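Ollholm Hand-Held Gripper Set

Data card and README, student project, second release
Last edited 2019-06-27
Maintainer: Vandana Prajapati

Summary

The Ollholm set holds short demonstrations of table-top handling tasks, recorded by students with a hand-held gripper. A camera with a very wide lens is fixed to the gripper and looks out past the body of the tool. The recordings were made for the second-year project course in robot learning and are used by the course as the shared training set for the spring assignment.

The release contains 1,477 recorded episodes. After checking, 1,072 are marked as usable for training. The rest are kept in the release with a reason code, as several groups have asked for failed and partial attempts to test their filters on.

This file replaces the one that came with the November release. Where the two differ, this one is right.

Contents of the release

episodes/ one folder per episode, named by a running number with leading zeros
splits/ train, validation and test lists as plain text, one episode number per line
calib/ lens and gripper calibration, one file per tool
tools/ scripts for reading, checking and replaying episodes
docs/ task sheets, the consent form, the list of known faults

Each episode folder holds:

video.mp4 the camera view, with sound removed
pose.csv position and rotation of the tool, one row per video frame
width.csv opening of the gripper jaws in millimetres
meta.json task, tool number, recorder number, room code, reason code if rejected

There is no depth data. Two groups tried to add a depth camera and gave up over the weight at the wrist.

Tasks

Pick and place: lift one object and set it down at a marked spot on the same surface.
Transfer: lift one object from one table and set it down on another.
Stack: place one block on another and let go.
Tip: tilt a cup until its contents fall into a bowl. Dry contents only.
Sort: move mixed objects into two trays by colour.

Task sheets in docs/ give the start layout and the end condition. Sort is the weakest task. The start layout was left to the recorder in the first round and the results vary a great deal. If you need a clean subset, leave Sort out or use only the episodes with round equal to 2 in meta.json.

The test split holds 44 episodes and was chosen by hand. Please do not train on it. The validation split was drawn at random from the usable episodes, with all episodes by one recorder kept together in the same split.

Tools used

Three grippers were built, to the drawing known in the course as Dresia. Tools 1 and 2 share the same printed parts. Tool 3 was printed later with a longer trigger and has slightly more play in the left jaw. The play shows up in width.csv as a small step when the jaws close. Do not smooth it away before you have looked at it; one group removed the step and with it most of the contact events.

The video is stored as it comes from the lens. It has not been straightened or cropped. The script tools/undistort.py will do this with the right file from calib/, but the outer part of the view is lost. The baseline model was trained on unstraightened video.

Recording procedure

1. Start the logger and wait for the steady tone.
2. Hold the tool still over the start mark for two seconds.
3. Carry out the task at a normal pace, without talking to the tool or correcting the layout by hand.
4. Return to the start mark and hold still again.
5. Stop the logger and write the task code on the sheet.

A longer walk-through by the maintainer is on Vimeo; the link is on the course page and needs a student login. The video shows the old logger screen, but the steps are the same.

Anyone recording should move at the speed they would use to clear a table at home. The first round was done much too slowly. Models trained on it stop and wait halfway to the object, and we spent some weeks looking for a fault in the controller before checking the training data.

Replaying on the arm

Replay is optional and needs a booked slot. The script tools/replay.py reads pose.csv, maps it to the base of the arm and writes a joint path. It refuses any path that leaves the safe volume set in arm.yaml. Do not widen the safe volume to make an episode run. Use another episode.

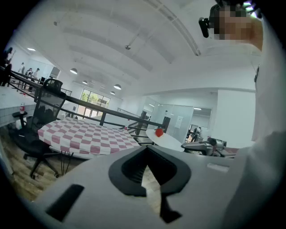 The mapping assumes that the base of the arm has not been moved after the last base calibration. If the table under the work has been shifted, run tools/find_base.py again and save the result under your own group name. Two people must be present for replay, one of them within reach of the stop button. Speed is limited to a quarter of full speed for the first run of any path.

Paths from tool 3 need the flag --tool 3. Without it the jaws close too early and the object is usually pushed away.

Privacy

Faces are pixelated in the released video. This was done by a script and then checked by eye at one frame per second. The check is not complete, and a face may have been missed for a few frames during fast turns. If you find one, send the episode number and time to the maintainer and the episode will be withdrawn until it is fixed. Recorder numbers are not linked to names in any file in the release.

People in the background were asked for consent on the same form as the recorders. Episodes with a person who had not signed were deleted and their numbers were not used again, so there are gaps in the numbering.

Known faults

Pose drift: in long Transfer episodes the pose drifts by up to two centimetres. Affected episodes carry drift: true in meta.json.
Clock offset: 440 episodes from the first round have pose and video out of step by a constant offset. The offset is given in meta.json and is applied by the reader script. If you write your own reader, you must apply it yourself.
Bright windows: exposure changes when the tool swings towards daylight. Tracking may be lost for a few frames and is then filled by straight-line interpolation. Filled rows have the value 1 in the last column of pose.csv.
Trigger bounce: tool 2 sometimes logs two closings for one press. Not corrected.

Baseline

The Kjærgaard baseline is a small network that takes two video frames and the current jaw width and gives the next eight poses. It lives in tools/baseline and trains overnight on one of the lab machines. It does well on Pick and place, fairly on Transfer and poorly on Stack. Results should be reported per task. A single figure across all tasks hides the failures on Stack and will be sent back.

Use and changes

The set may be used for coursework and for theses in the department. Use outside the department needs written agreement from the maintainer. Fixes to the scripts are welcome as patches. Please do not edit files under episodes/ in place; add a correction file in docs/fixes with the episode number as its name.

Changes in this release: second round of recordings added, clock offset moved into meta.json, tool 3 calibration redone, Sort task sheet rewritten with a fixed start layout.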